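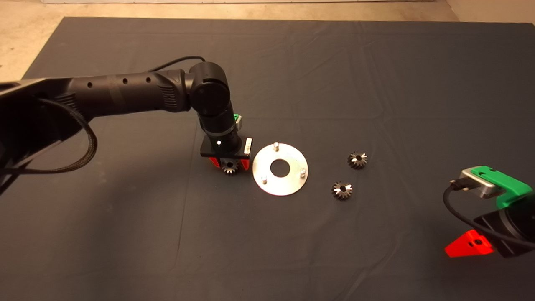 Fig. 1. Metal plate with three upright pins, and bevel gears on the dark cloth.

Welcome back, everyone, and thank you for being so patient with the parking at Lollville. Session 2 is about the gear plate, and we'll take it slowly. Before you pick anything up, look at the teeth on a bevel gear and find the small bore in the middle. The bore goes over the pin, teeth facing up. Please don't press hard! If a gear won't slide down, lift it off, straighten it and try again.

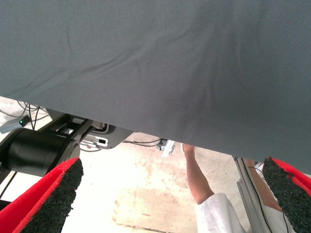
Fig. 2. Gray woven cloth, with its lower hem and soft creases.

A word on the cloth, which I know I go on about. Pull it smooth before you set out your parts (a small gear can lean on a wrinkle and roll away from you), and shake it out at the end of the day.

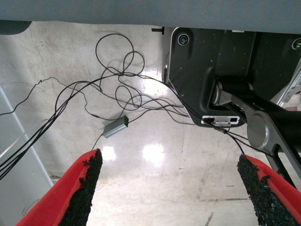
Set your gears down with the toothed side up and leave a little room between them, so your fingers can get in. Seat all the gears once, take them off, and do it again. You have 40 minutes, plenty of time for a second go. 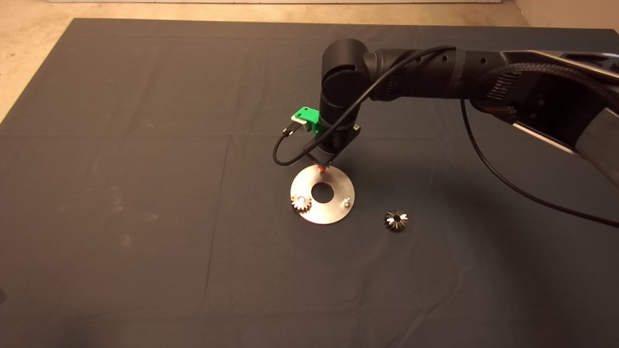 For next time, please read page 31 of the Pudix booklet and bring your notes on how the teeth met.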